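The Laundry Column: does folding in thirds save you anything?

Every July the folding advice comes around again. This year's version, passed along by several readers of the Plemlow household newsletter, says that if you fold everything in thirds and stand it upright, you'll get your drawers back and never iron a T-shirt again. I have my doubts, so I gave it 10 days with my own laundry.

First, the drawer space. I have a Nalano dresser with 4 drawers, the ordinary kind with a lip at the back that catches sleeves. Standing things up did let me see what I owned. It did not make room for any more of it. Cloth takes up the space it takes up, and the only way I got a drawer to close more easily was to pull three old sweatshirts out of it – and I could have done that without folding a thing.

Second, the wrinkles. The claim is that fewer hard creases mean less ironing. My cotton shirts came out with two long creases where they used to have one across the middle. Knits looked fine, but knits looked fine before. Linen was hopeless either way, and I would ignore anyone who says otherwise until they show you the linen.

Third, the time. The thirds method wants a flat surface and both hands, and it wants you to smooth the cloth after each fold. For towels and pillowcases this is no trouble. For soft, dark, heavy stuff it's a nuisance. You pick it up by what you think is a corner, the rest slumps into a heap underneath, and then you have to hunt for the other corners. Navy is the worst, as the seams vanish unless you're right by a window. I tried the tip about finding one corner and shaking the piece out before laying it down, and I'll grant that one. It works, and it works with any folding method you like.

A reader from Scanlon wrote in to say she swears by the plastic folding boards sold under the Privance name. I borrowed one. It makes very even rectangles, it's a pain to store, and it is useless for anything larger than a shirt. Make of that what you will.

So I'm keeping the upright rows for T-shirts, going back to plain halves for the towels, and leaving the sweatpants in a pile on the shelf, where they were perfectly happy. If you've got a method for fitted sheets, send it in, but please try it on a real sheet first. 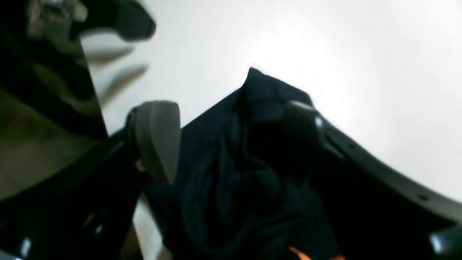 Dark navy cloth, picked up and still a long way from thirds.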